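My pantry in Flallthorpe is a converted coat closet, and for years it was the place where good flour went to be forgotten. I have slowly talked it into behaving, and these are the habits that stuck.

## Start with the floor

Everybody wants to begin at eye level, where the pretty jars go. Start at the bottom instead! Pull out whatever is down there (in my case it was a sack of potatoes with ambitions and 13 paper grocery bags stuffed inside one another) and sweep right into the corners. Wipe with warm water and a splash of white vinegar, then leave the door open until the boards are good and dry.

## Give flour and rice a proper lid

Paper sacks are fine for the ride home and not much else. I use the square Grevberg tubs, the tall ones, and I cut the cooking directions off the package and tape them to the back. Brown rice and whole wheat flour go in the refrigerator if I have the room – they turn stale and bitter much sooner than the white kinds, and there is nothing sadder than a whole loaf that tastes of old crayons.

## Write the month on everything

Keep a marker on a string inside the door. When something comes in, it gets the month on it, just "February" or whatever it happens to be, in letters big enough to read without glasses. New goes behind old. Baking powder gets the month it was *opened*, and if you aren't sure about it, drop half a teaspoon into a little hot water and see if it fizzes up nicely.

## Boxed desserts and other small packets

Pudding and gelatin mixes are the first things to vanish behind the cereal. I keep mine standing up on a shelf of their own, fronts facing more or less outward, with plenty of air between them. Flat seasoning envelopes go in an old loaf pan, filed like recipe cards, and I allow myself 3 packets of taco mix at a time and no more.
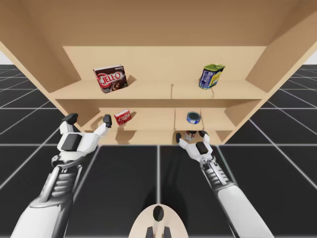

## Onions here, potatoes there

They don't keep well together, however cozy they look in a basket. My onions hang in a mesh bag on the back of the door, and the potatoes have the dark corner by the Matsuda rice cooker, in a box with a sheet of newspaper over the top. Check them both when you take out the trash. One soft potato will spoil its neighbors in no time, and you will smell it before you find it – usually with your fingers, I'm sorry to say.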